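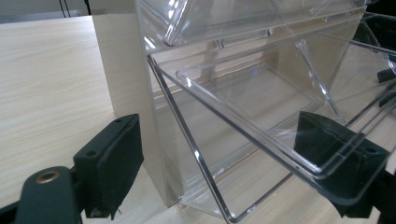
I have packed and dressed shop displays at Skemby for most of my working life, and I never expected to be the person in the break room talking up the automation. Yet here I am! When the grippers arrived at our benches in January, most of us braced for the usual story, where the machine gets the good work and we get the sweeping up. What we got was help with the jobs that wear you down. Take the clear acrylic bins, the tiered ones with a tilted tray below. They show every fingerprint, their edges bite into your palms, and you end up squeezing them far harder than you need to. A pair of flat black pads pressing from either side is a lovely way to hold one, and I say that as someone with sore thumbs.

The bigger change has been in who gets asked. Someone has to teach the thing what a decent grip is, and on our floor that someone is Valdir Lacerda, who has handled more display stock than all the engineers put together. He used to be told how to stand. Now people come down from upstairs with notebooks and wait for him to finish his coffee.

I do have worries. Our site ships 300 bins on a busy day, and I can already hear a manager wondering why it couldn't be more. If the time we save is swallowed by a higher target, my thumbs will be fine and the rest of me will be exhausted. The hours should come back to us as training and slower afternoons, and I'd like that in writing before the next two benches are fitted out.

But I'm excited, I really am. I've started learning to set up the jobs myself (badly, so far), and I haven't looked forward to a Monday like this in years.

Orla Hayes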